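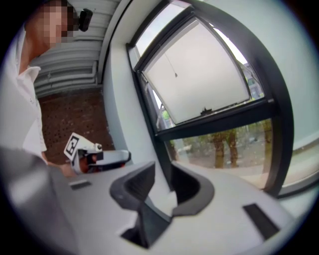
Hand-held gripper comparison: inspection checklist, window station
Site: Te Moana, ground floor
Units under test: Gromness pair, Zelilora pair
Logger: Skeklow, firmware as delivered
Issue 3, August

Complete sections 1 to 5 for each pair before any recorded run. Mark each line OK, FAIL or N/A. A FAIL in section 1 or 3 stops the session.

1. Gripper bodies and fingers

1.1 Housing free of cracks, screws tight. OK, both pairs.
1.2 Fingers close fully and open without sticking. Gromness OK. Zelilora left unit FAIL on first check, OK after the pivot was cleaned.
Comment: grit in the pivot. Add a brush to the kit.
1.3 Finger faces clean, ridges not worn smooth. OK. The Gromness set has done 2,234 closures on the counter. Replace at 4,000.
1.4 Trigger force the same left and right. Zelilora OK. Gromness right unit is stiffer than the left. Within limits, but the operator noticed it and it should be measured again next month.
1.5 No sharp edges on the grip side. OK.

2. Markers

2.1 Marker faces flat, clean and firmly fixed. OK.
2.2 Marker IDs match the session sheet. FAIL, then OK. Left and right had been swapped on the sheet.
2.3 Markers readable by the head camera through the full reach of the task. See comment below section 3.
2.4 No tape or cable crossing a printed face. OK.

3. Operator and cables

3.1 Sleeves short or rolled, no loose cuffs. OK.
3.2 Cables strapped at the wrist with enough slack for full reach overhead. OK on second fitting.
3.3 No cable lying across the sill or hanging where the sash can close on it. Check again after every change of gripper.
3.4 Free hand movement confirmed with the window shut before starting. OK.
3.5 Operator told to stop if a finger enters the gap between sash and frame. OK.
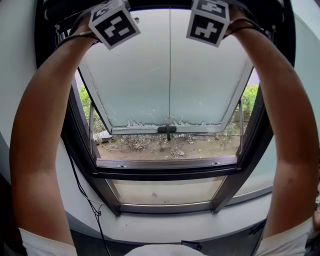 Reach is the point on which the two pairs differ most, and item 2.3 should be read with that in mind. Most of our bench tasks keep the hands at chest height, where any marker layout will do. The sash is hinged at the top and the upper edge is the worst position for both arms and cables, so that is where the visibility check must be made. With both arms up, the marker cubes sit above the hands near the top of the sash, and a cube that turns away there has little else to help it. Hold the position for a count of five and read the track on the Skeklow before passing the item.

4. Window and surroundings

4.1 Stays straight and seated at both ends, left and right. OK.
4.2 Latch handle turns without force. OK.
4.3 Glass sound, no chips at the edges. OK.
Comment: the frosting on the sash pane has a ragged lower edge. No hazard. Do not pick at it with the fingers of the gripper — loose pieces will stick to the finger faces and spoil item 1.3.
4.4 Sill clear of tools, cups and spare parts. OK.
4.5 Ground outside checked for people before each opening. OK. Repeat for every run.

5. Logger and light

5.1 Skeklow battery above half, storage free. OK.
5.2 Light reading at the sill between 400 and 700 lux. OK in the morning. Above the upper limit from 1 pm, session paused.
Comment: the upper limit was set for the bench cameras and may be too strict for the window. Keep it until both pairs have been run at the same reading.
5.3 Clocks on left unit, right unit and head camera agree. OK.
5.4 Test clip played back in full before the first run. OK.

Open points

Gromness right trigger, measure force (1.4).
Session sheet to be printed with left and right columns in different colours (2.2).
Longer wrist straps on order for the Zelilora pair — the present ones reach the last hole (3.2).
Item 4.5 to be moved ahead of 4.1 in issue 4.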